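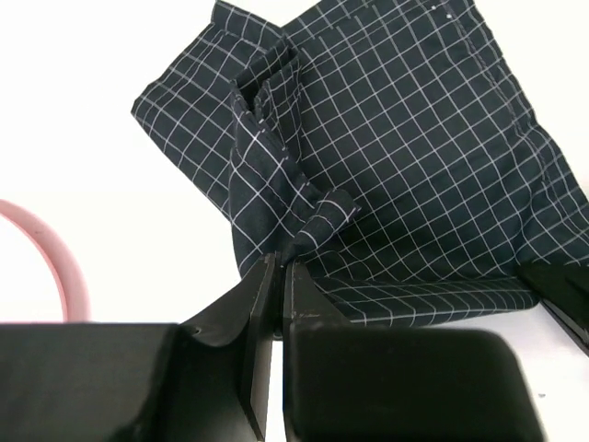
Vol. 7, p. 14

November, after 11 at night and still at the kitchen table.

The child safety meeting ran long, as anything held on stacking chairs will. Asuka had asked me to go and take notes for the parents who couldn't, so I now own nine pages in which I have written the word "screening" in three different spellings.

The matter before us was why the Skallari swim club let a coach start in August when his clearance to work with kids didn't come through until October. Ryota Ogura, for the club, explained that the paperwork had been "in motion". Hiyori Hosoda asked whether the coach had also been in motion during those weeks, at the pool, with the under-tens. He had. Ogura then told us the club looks after 200 children and has never had a complaint, and Hiyori said that was a nice thing to hear from the people who open the complaints box. I underlined that.

To be fair to everyone, no one has accused the coach of anything, and Takumi Ueda said so four times, once while standing. I believe him. I'd still like the form to arrive before the man does. My neighbour had to show more ID than that to borrow a trailer.

What we got in the end: no clearance, no pool deck, starting now, and an outside person to go through the files back to whenever the files begin. Ogura thinks this will cost $1,000. Someone at the back offered to pay it on the spot if he'd sit down.

Tsutomu Kinoshita drove me home to Tundside and talked about his gutters the whole way, bless him.

Must type up the notes before work. Must also ring Mum, pay the rego, and find out whether our own netball club checks anybody. I've been on its canteen roster for two years and can't remember signing a thing.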